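From: Zawadi Shirima
To: Rorkcombe shared kitchen list
Subject: Re: snack table, containers and the bags

Kimutai Swai wrote:
> Before I order anything, can we settle what goes on the snack table?
> Last time we put the bags out as they were and half of them were left
> open and went stale. I can get the clear plastic tubs from Disico
> again, or the deeper ones with lids from Irell. The lids cost more.
> Also somebody asked if the table needs a cloth. I don't mind either
> way but I'd need to know this week.
>
> Kimutai

Hi Kimutai, all,

I'd go with the clear tubs and no lids. The lids we had in January ended up in the sink or behind the kettle, and by the end of the month we had tubs and lids that didn't match. If we only fill a tub halfway and top it up when it gets low, nothing sits out long enough to go stale.

What I'd like to change is how we fill them. At the moment people tear a bag down the side and tip it out, and then the bag can't be closed again. Please cut straight across the top with the scissors from the second drawer, pour out what you need, fold the top over twice and clip it. The clips are in the same drawer. There were 5 left when I checked, so add a packet to the order if the budget allows.

On the cloth, my vote is no. The table has a plain light wood top and it wipes down fine with a damp cloth. A tablecloth has to go home with someone to be washed, and crumbs get under it anyway.
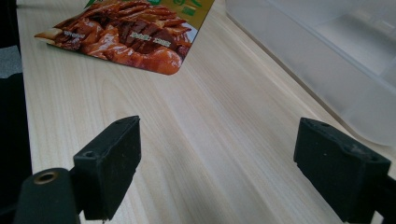
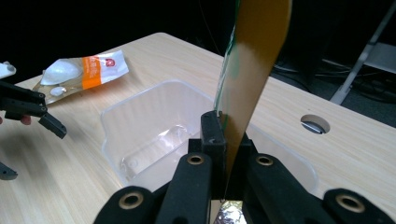 I would also keep one kind of snack to a tub. When we mixed them, people picked through for the ones they liked and the rest got thrown out. If there are more kinds than tubs, leave the extra bags closed in the cupboard and bring them out the next day.

Labels: please keep the front of the bag, or at least the part with the ingredients, until the tub is finished. Two people on this list need to check for nuts and they shouldn't have to go digging in the trash. A strip of masking tape on the rim with the name of the snack would be enough for everyone else.

For washing, the tubs should be done by hand in warm water. One of the old ones came out of the dishwasher with a warped rim and it doesn't stack anymore. Dry them before they go back on the shelf, upside down on the rack is fine.

The cupboard code is still 1586. The order reference from last time was 3092, if Disico asks for it. I have the receipt if you want a copy.

I can do the filling in the mornings up to 10, but someone else will need to take the afternoon top-up. Reply to the list if you can do it and I'll write the names on the sheet inside the cupboard door.

Zawadi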